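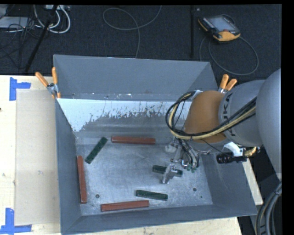 Most cornbread recipes printed in the last 20 years are recipes for cake. I don't mind cake, and I will eat a square of sweet yellow cornbread if it is put in front of me. But I think we lost something when the sugar went up and the cornmeal went down, and I would like to see the older kind back on more tables.

I grew up outside Brosville, where cornbread meant cornmeal, buttermilk, an egg, salt, baking soda and whatever fat was in the can by the stove. There was no flour in it. It came out of the skillet an inch thick, with a dark crust on the bottom, and it was on the table most nights because it was cheap and took 22 minutes. It went with beans. It went with greens. The next morning you split what was left and fried it in butter.

Look at the recipe on the back of a typical box or bag and you will find equal parts flour and meal, and often half a cup of sugar or more. The flour makes it rise higher and hold together, and the sugar keeps it moist for a couple of days. Those are real advantages if you are selling it in a bakery case. At home, where the pan is empty by the end of supper, I don't see what they buy you. What they cost you is the taste of corn.

Part of the trouble is the meal itself. The common supermarket kind has had the germ taken out so it will keep on a shelf, and the germ is where much of the flavor is. Made with that meal and no sugar, cornbread can be flat and dry, and I understand why people reach for the sugar bowl. Whole-grain stone-ground meal fixes this better than sugar does. It costs more, and you have to keep it in the freezer. I buy mine from a small mill in Forkcombe, 2 bags at a time, and that lasts our house most of the winter.

My friend Deisy Carhuamaca disagrees with me about nearly all of this. She bakes for the lunch counter at Echeverri and says that when she took the sugar out, half the pan came back to the kitchen. She put in two tablespoons and the complaints stopped. Her view is that people like what they were raised on, and a cook who argues with that is going to have a lot of leftovers. She may be right about lunch counters. Two tablespoons in a big pan is also a long way from half a cup, and I have told her so.

I will give some ground on the egg. My grandmother used one, and I use two, and the bread is better for it. I will also give ground on the fat. Bacon drippings are good, but butter browned in the skillet is just as good, and plain oil works if that is what you have.

The hot skillet I won't give up. Put the fat in a cast iron pan, put the pan in a 425-degree oven while you mix everything else, and pour the batter in when the fat is shimmering. It should sizzle at the edges. If it doesn't, you will get a pale bottom that sticks, and no amount of good meal will make up for it.

Anyone who wants it sweet can put honey or sorghum on the slice. That has always been allowed. The butter dish and the jar go in the middle of the table, and each person does as they please.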